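Furnida Student Simulation Kit
Product page for schools, clubs and competition teams

Product code: 661
Supplied by: Skendetholm Educational Equipment
Page revised: Mar 27, 2025

Overview

The Furnida Student Simulation Kit is a classroom package for teaching robot manipulation in software. It is intended for secondary school robotics clubs, first-year college courses and teams preparing for the Troter Challenge, a student competition in which every entry is run in simulation before any hardware is used. The kit contains a library of household scenes, a set of graded tasks and the scoring program used by competition judges.

The Shelf and Book task is the unit most schools begin with. A team writes a program that brings the simulated gripper to a book, takes hold of it and places it upright in a compartment of the bookshelf. The work is divided into six stages, and each stage is scored separately so that a team can receive credit for an approach or a grasp even when the final placement is not achieved.

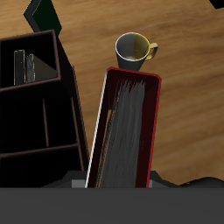 Each scene file may be opened in the editor supplied with the kit. Instructors may move furniture, change the starting pose of the arm, or lock any part of the scene so that student programs cannot alter it. Locked scenes are required for all scored runs. Practice runs have no such restriction, and clubs are encouraged to let students make their own layouts once the first two stages have been completed.

Contents of the kit

Scene library, 37 scenes, including the Shelf and Book series
Task editor and viewer
Scoring program with printable score sheets
Instructor manual and student workbook
Classroom license for 10 workstations
Access to software updates for the period of the license

Additional workstations may be added to an existing license at any time. Schools holding a license for an earlier edition may transfer their student accounts and saved programs without charge.

Use in courses and clubs

The student workbook assumes that participants can write a simple loop and a function. No earlier experience with robot arms is required. The first chapters deal with coordinates, reach and the opening and closing of the gripper. Later chapters introduce planning around obstacles, the choice of a grasp point and recovery from a failed attempt – the last of these is the area in which new teams lose the greatest number of points.

The Doucet Robotics Club used the kit throughout its most recent season. Its instructor, Mohandas Annamalai, assigned students to pairs, with one student responsible for the approach and the other for the placement. The pairs exchanged roles at the midpoint of the season. Mr. Annamalai has kindly permitted the club's schedule to be reprinted in the instructor manual, together with his notes on grading shared work.

Instructors should note that thin, upright objects are demanding for beginners. A small error in the angle of the wrist can cause a book to rotate in the fingers, and the error may not become apparent until the book meets a shelf board. The viewer can replay any run at reduced speed from a fixed viewpoint or from a viewpoint near the gripper. Replays are saved with the student's program and may be submitted as part of a project report.

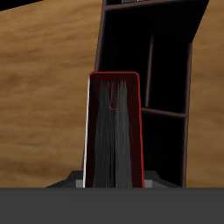
May a team use the kit if it does not own a robot arm?
All tasks in the kit, including those scored for the Troter Challenge, are completed in simulation, and no arm is needed.

System requirements

The software runs on current desktop and laptop computers with a dedicated or built-in graphics processor. An internet connection is needed for activation and for updates. Ordinary classroom use may take place offline. The program should be installed from an administrator account; student accounts need only permission to save files in a shared project folder.

Licensing and support

The classroom license is issued to a school or registered club and is valid for one school year, beginning in August. It may not be divided between institutions. Students may install the viewer and workbook files on a home computer, but the scoring program is restricted to licensed workstations.

Technical support is provided to the named instructor by email. Requests should include the product code, the name of the scene and, where possible, the saved replay. Questions regarding competition rules should be sent to the organizers of the Troter Challenge – Skendetholm does not issue rulings on scored entries.

Ordering

Orders are accepted from schools, colleges and registered clubs. Please supply the name of the institution, the name of the responsible instructor and the number of workstations required. A written quotation is available on request and may be used for purchase approval. Activation details are sent to the instructor once the order has been confirmed.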